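Oltier Desk for Writers — User Guide
Section 4: Setting Up Your First Manuscript Project

Before you start

In this section you make a new project, bring in the text you have already written, divide it into scenes and set a writing goal. If your manuscript is short, you can finish in one sitting. If it is a full novel, please take your time with step 9, which needs your attention on each chapter.

You need:

Oltier Desk installed and activated (see Section 2)
Your manuscript in one file, or in one file per chapter
A folder on your own disk where the project will live
A second place for backups, such as a memory stick or another disk

Caution: Do not put the project folder inside a folder that another program is syncing at the same moment. Two programs writing to the same file can leave you with a damaged chapter. If you want to keep a copy online, use the backup function in 4.4.

4.1 Creating the project

1. Open Oltier Desk. On the start window, choose New Project.

2. Select a template. There are four: Novel, Story Collection, Nonfiction Book and Empty. For this guide we use Novel. The template only decides which folders you see at the beginning, and you can add or delete folders later.

3. Type a working title. It appears in the window and in the name of the project folder. It does not appear on your title page, so you can use any title you like.

4. Choose the location and press Create. The program makes a folder with the ending .oltproj.

Note: Please do not rename or move files inside this folder by hand. Oltier Desk keeps a list of them, and when the names do not match, it will show the chapter as missing. If this has already happened to you, go to Section 11, Repairing a Project.

5. Fill in the author page. Write your name as you want it on the manuscript. If you use a pen name, put it in the field Name on Title Page and keep your legal name in the field Contact. Agents and editors usually want to see both.

4.2 Bringing in your text

6. From the File menu, choose Import, then Manuscript. The program reads .docx, .rtf, .odt and plain text files.

7. Select your file. If you have one file per chapter, select all of them together. They are imported in alphabetical order, so it is better to name them 01, 02, 03 and so on before you start. Otherwise Chapter 10 will come directly after Chapter 1.

8. In the import window, tell the program how your chapters are marked. You have these options:

By heading style: choose it if you used Heading 1 in your word processor.
By the word "Chapter" at the beginning of a line.
By page break.
Do not divide: everything comes in as one long text.

9. Press Preview. On the left side you see a list of the chapters the program has found. Go through it slowly. A line of dialogue that begins with the word "Chapter" will also be taken as a new chapter, and this must be corrected here. Click the line and choose Join with Previous.

10. When the list is right, press Import. Your original files are not changed.

Caution: Tracked changes and margin comments from your editor are imported only from .docx files. From all other formats they are lost in the project, although they stay in your original. Keep the original until you have checked that every comment has arrived.

Note: Files written with the older program Drandus can be imported too, but you must first export them from Drandus as .rtf. Italics are kept. Small capitals are not.

4.3 Dividing chapters into scenes

A scene is the smallest piece that Oltier Desk can move. You are not obliged to use scenes. Many writers who plan very little leave each chapter as one scene, and all functions work in the same way.

11. Open a chapter. Place the cursor where the new scene should begin.

12. Press Ctrl+K (on a Mac, Cmd+K). A thin gray line appears and the binder on the left shows a new scene under the chapter.

13. Give the scene a short name. If you leave it empty, the program takes the first words of the scene.

14. To move a scene, drag it in the binder. A blue line shows where it will be placed. To undo, press Ctrl+Z before you click in another scene. After that, the move must be undone by dragging it back.

15. In the panel on the right you can fill in a scene card: point of view, place, time of day and a summary of up to 700 characters. Only the point of view field is used by the reports in Section 8. The others are for your own use.

Note: If you already have scene breaks in your text, marked with three asterisks or with the sign #, choose Tools, then Split at Scene Breaks. The program asks you before each split. After the first few, you can choose Yes to All — but please make a backup first.

4.4 Setting up automatic backups

16. Go to Settings, then Backups. Switch on Back Up When Closing Project.

17. Choose the backup folder. It must not be inside the project folder. If you select a folder on the same disk, the program shows a yellow message. You can continue, but the backup will not help you if the disk fails.

18. Choose how many backups to keep. The default number is 36. When the limit is reached, the oldest backup is deleted and the new one takes its place.

19. Test it. Close the project, open the backup folder and look for a .zip file with the date of today in its name. Then open the project again and continue.

Caution: A memory stick must be connected before you close the project. If it is missing, Oltier Desk waits for 92 seconds and then closes without a backup. A message about it will appear the next time you start the program.

4.5 Writing sessions and goals

The session timer counts your writing time and your words together. Use it if you write in the early morning before work, or in any other short and fixed time.

20. Open the Session panel with F6. Type the length of the session in minutes. The longest session you can set is 126 minutes.

21. Type a word goal, or leave it at zero. With zero, the program counts your words but shows no progress bar.

22. Choose what happens at the end: a sound, a message, or nothing. The sound plays only when Oltier Desk is the active window.

23. Press Start. Words you delete are taken away from the count. If you are revising and do not want this, select Count Added Words Only.

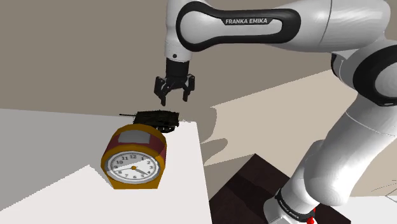
24. At the end, press Save Session. The result goes to your writing log, where you can see it by day, by week or by project. If you press Discard, the words stay in your manuscript, but the session is not recorded.

Note: Pausing the timer for more than one hour ends the session. The words you have written until then are saved in the log as a shorter session.

4.6 If something does not work

The import stops in the middle. Usually one of the files is still open in another program. Close it and import again. Chapters that came in the first time will be offered as duplicates, and you can skip them.

The quotation marks look wrong. Go to Tools, then Punctuation, and choose straight or curly for the full project.

The word count is different from your word processor. Oltier Desk does not count headings, scene names or notes. To include headings, change it in Settings, then Counting.

The project opens as read-only. Another computer has it open, or it was not closed correctly. Close it on the other computer first. If you are sure that it is closed everywhere, choose Project, then Release Lock.

Next: Section 5, Characters and Places. If you plan to print your pages for a writing group, you can go directly to Section 9, Page Layout and Export.

Section 4 last revised: Friday, November 26, 2021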